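Went to the Skidex open day in December 2019 expecting to be told that my junk drawer would soon be sorting itself. I write up storage and tidying tips for this page, so a demonstration of household sorting sounded like my kind of outing. I came home with a few things worth passing on, most of them about boxes.

## What I was told

Finlay Farquharson gave the talk. According to him, small-item sorting is nearly solved and a drawer of 54 mixed odds and ends is no harder than a drawer of seven. I asked what happens when the items are tangled together. He said that was a very good question and moved on to the next slide.

Sidra Mirani, who ran the table work, was a lot more willing to talk about what goes wrong. Shiny surfaces, she said. Soft things. Anything thin lying flat. I wrote all that down, and then saw that it was pretty much a list of what I tell people to watch for when they sort by hand.

## Tips I'd take from it

**Spread things out before you start.** Work from a wide surface into a small container. Digging around in a full box is slow for anybody's fingers, and slower with a tool.

**Think twice about shiny boxes.** A gold box with a mirror-like inside looks great on a dresser. It also throws reflections of whatever you put in it, and a small white object against a bright wall is easy to lose track of. If you already own one, cut a piece of plain felt for the bottom. Dark green or navy works well for pale items, and you can lift it out to shake off the dust.
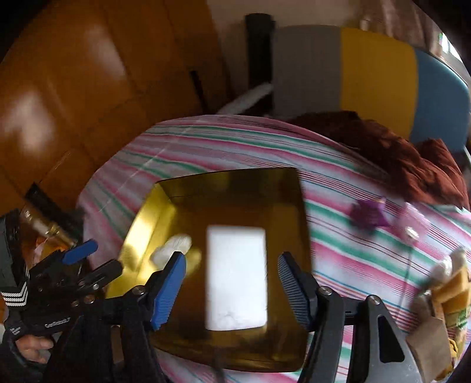

**Iron the tablecloth or skip it.** Stripes are hard on the eyes when you're hunting for a bead or a screw. I use the back of an old vinyl place mat, plain gray. A baking sheet with a rim is even better, as nothing rolls off.

**Use ridged tips for slick stuff.** The grippers had ribbed pads on the fingers, and I'll give them credit for that. You can get much the same effect at home by pushing rubber thimbles (the kind for counting paper) over the ends of kitchen tongs. Mine cost less than lunch.

**Keep artificial flowers in their own bin.** Stems catch on everything. Lay them flat, heads all one way, with a sheet of tissue between layers.

## Would I buy one?

There's nothing to buy yet. The handout says 28 households will try a sorting setup in May, and it doesn't say who does the sorting when the setup gets stuck. I asked Sidra about price and she laughed, which I took as an answer.

My own method is still a muffin tin and the radio. If any of those 28 households reads this page, write in and tell me how the junk drawer went.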